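Storage notes: open cubbies for winter fruit

Readers of the November issue asked whether an open cubby unit can replace a fruit bowl in a small room. It can, within limits. The Wudetti unit is a plain white grid, and the method needs one basket with a handle and perforated sides. Fruit is stored singly, one piece to a compartment, with air left on all sides.

Apple, basket and shelving; then the pear and apple in their cubbies.
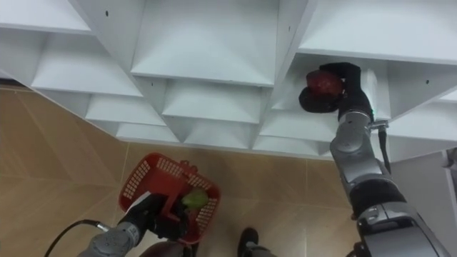
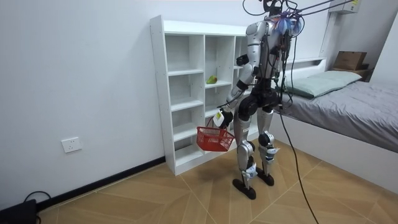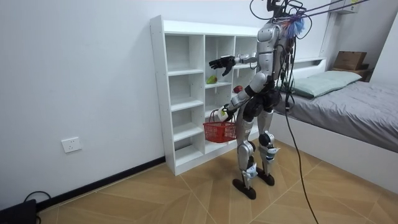
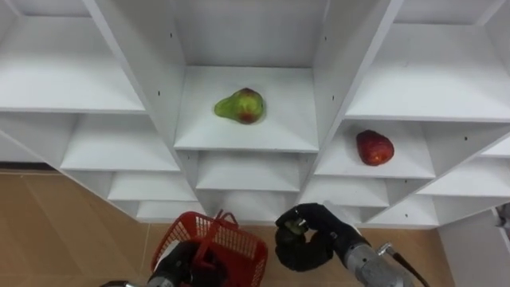
Apples and pears should not share a compartment. Both give off ethylene as they ripen, and a pear that is nearly ready will soften quickly beside a ripe apple. Lay pears on their sides, well back from the front edge. Check the neck daily with light thumb pressure — if it yields, eat the pear that day.

Wipe the boards with a damp cloth once a week and dry them before restocking. Keep the unit away from radiators and direct sun. Anything bruised goes into the basket and then to the kitchen.

Capacity is the obvious drawback. The Zaltcombe store room held 143 apples on slatted trays last winter, and no cubby unit will come near that. For larger quantities, the Rastier tray remains the better choice. Trays can be ordered through the usual form until 23rd December; 11 are left at the old price.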